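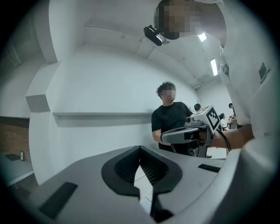 Our local history and trades group went to the Nistor works in May. The coach left at eight and the trip took longer than planned, mostly on account of a closed bridge. We were met at the gate by Veronica Barbu, who gave out visitor badges and took us up to the canteen for coffee before the tour.

Nistor took over the site from a firm called Ziltorton, which made door hardware. The old pressing hall is still the largest room and covers 800 square meters. Most of the presses have gone, but two were kept at the north end and one still runs for short orders. It was switched on for us – loud enough that the talk had to wait.

From there we walked through to assembly. The benches are set out in rows with a wide aisle down the middle, and parts come in from the store on low carts. Flarklow hinges are put together here, 619 to a pallet, and each pallet is weighed before it goes to the loading dock. Several of our members had questions about the weighing, and Horațiu Husar, the shift lead, answered them in some detail. He has worked in the building for 27 years, the first 14 of them under Ziltorton.

The finishing room could only be seen from the doorway. It smelled strongly of oil.

Lunch was soup, bread and a very good plum cake. Afterward we had half an hour in the small display on the upper landing, with old catalogs, pattern books and a set of Trultance locks from the early years. The labels are short and some of the drawings are hung too high to read.

Group visits are free but must be booked by phone. Wear flat shoes – the stairs to the landing are steep, and there is no elevator. Parking is behind the loading dock.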